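The Year I Stopped Buying Bread

My sourdough starter is named Viva, and before you roll your eyes, I didn't name her. She came that way, in a jam jar with masking tape across the lid, from my neighbor Sze-wing Hsiao, who was moving and couldn't face a long drive with a jar of live goo between her knees. I said yes because I'm bad at saying no. I had never baked a loaf in my life.

That was in May of last year. I've made 168 loaves since (I keep a notebook, don't judge me), and I'd call maybe half of them good.

The first six were bricks. I mean it, you could have propped a door open with them. I followed a recipe from a fat secondhand cookbook, weighed everything, folded the dough at the times it told me to, and still pulled out these pale, sulky discs that my kids wouldn't touch even with jam. So I called Mbali Modise, who ran the ovens at a little bakery called Otero for years before her knees gave out, and read her my whole schedule over the phone.

"How warm is your kitchen?" she asked.

I had no idea! It's an old house and the kitchen faces north. She told me to buy a cheap thermometer, stick it next to the bowl and quit looking at the clock. My dough needed almost twice as long as the book said. Loaf seven rose, and I ate half of it standing up at the counter with butter running down my wrist.

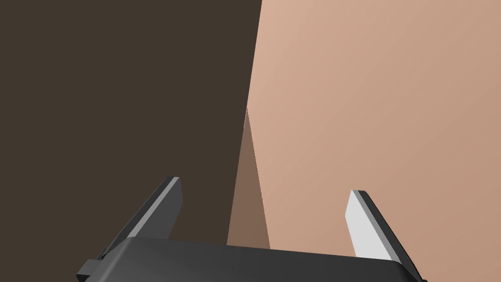

After that I went a little overboard, I'll admit. I tried rye, which glued itself to everything I own. I tried a seeded loaf that Chak-lun Yang brings to every potluck, and he was kind enough to tell me he soaks the seeds overnight — a step he'd somehow left off the recipe card he gave me. I tried baking on a stone, then on an upside-down sheet pan, and then in my grandmother's heavy pot with the chipped lid, and the pot won. It holds the steam in, so the crust gets that crackle you can hear when it's cooling.

Money comes up a lot when people find out I do this. Does it save any? Well, sort of. Flour is cheap if you buy the big sacks and have somewhere dry to keep them. I've also spent over 200 dollars on baskets, scrapers, a fancy blade and a linen cloth that I used twice. If you're starting out, get a scale and borrow the pot. A colander lined with a floured dish towel works fine for shaping, and I still go back to mine when both baskets are full.

What I didn't see coming was how much bread I'd give away. Two loaves a week go across the street to Sum-yee Peng, who sends the bag back with persimmons or green onions in it, depending on the season. We'd waved at each other for years and never gotten further than the weather. Now she texts me when she can smell the oven.

Viva lives at the back of the fridge these days, behind the pickles, and I feed her the night before I bake. I've split her for four friends so far, and one of them has already killed his and come back for more. I gave him another jar and a thermometer.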